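Keepsakes for the ones who are missed: a talk with the maker behind Mivine

The Mivine workshop is in Lindmont, on the second floor over a shop that repairs shoes. Its owner makes memorial keepsakes for families who lost a pet: small glass hearts, name tags, key rings with a paw print. She asked me not to print her name. "The customers write to Mivine," she said, "and I like it so."

She began in June four years ago, after her old dog died. A friend gave her a card, and she wanted something she could hold in the hand. She bought a little kiln from a closed school and burned her first eleven hearts. "They were brown," she told me. "I still have them in a drawer."
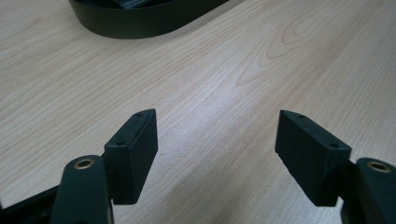

Light wood, with the grain left to show.

Since then she has sent out 1534 pieces. The most popular is the glass heart with the name of the animal written on the back, and 521 of the orders were for this one. The key ring comes next. I asked if people really want to carry such a thing every day, and she thought for some time before she answered.

"Some people put it on the keys the same evening. Others keep it closed in the box for one year, and then they write me that they opened it. I don't tell them what is better."

Each piece travels in a gray box with a ribbon and a card. The words on the card gave her more trouble than the glass. The first version had a long poem, and a customer from Hodar wrote back that it was too much for her to read. Now the card has two short lines and an empty space, where the family can add their own words.

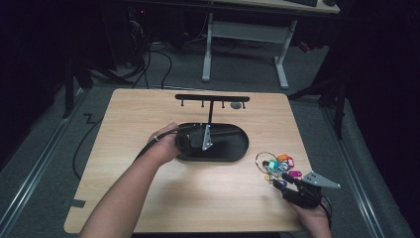 We spoke also about price. She does not want that a keepsake becomes a luxury, but the glass is expensive and the writing is done by hand. A key ring costs less than a heart, and a second piece in the same order is cheaper, so that a brother or a grandmother can have one too. Engraving of a date is free.

The shipping is done on two mornings of the week. In between she answers letters, and this takes more of her time than I expected. She has a folder with 266 of them, all on paper. Many people send a photograph and ask for nothing. "I write back to everybody," she said. "Sometimes only three sentences, but by hand."

For the autumn she prepares a small ornament for birds and rabbits, because their owners complained that everything in the catalog had a paw. A gift shop on Campbell Street will carry it together with the key rings. She is a little afraid of selling in a shop, where she cannot read the letter first.

Before I left, she was looking for the right blue for a parrot.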